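I have been going to the Ollon Fall Jam since it was one stage and a guy selling corn, so believe me when I say this year's lineup made me yell in my kitchen. Four bands! A chili cook-off! And the station is doing its morning show live from the fairgrounds, which means I get to stand behind the rope at 6 a.m. waving like a kid.

Brisa Montes is back on the mic (she skipped last year for the new baby) and she told me she's giving away 45 pairs of tickets to the Trirnach winter show between songs. You have to be there, and you have to know the words to whatever she plays. I've been practicing in the car.

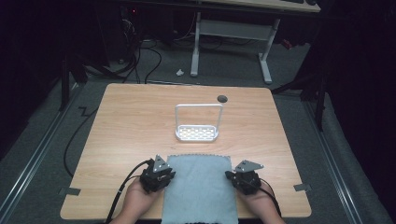 OLLON, 4th October

Gates open at noon for everybody who isn't nuts enough to come for the broadcast. Parking is in the lower field again, so wear real shoes. I lost a sandal down there in April at the plant sale and never saw it again.

Rusnák goes on first, and please don't skip them. I caught their set at the Brorkico in front of maybe a dozen people and the drummer played the last song standing up. Bontu Woldemariam closes the night with her full band, horns and all. She grew up two streets over from the fairgrounds and says her mom still saves every flyer.

Chili is by the cup, and there are 29 pots entered. Get in line early for the green one from the firehouse. The first 400 people in get a Fall Jam koozie, and I already have three at home and I want another.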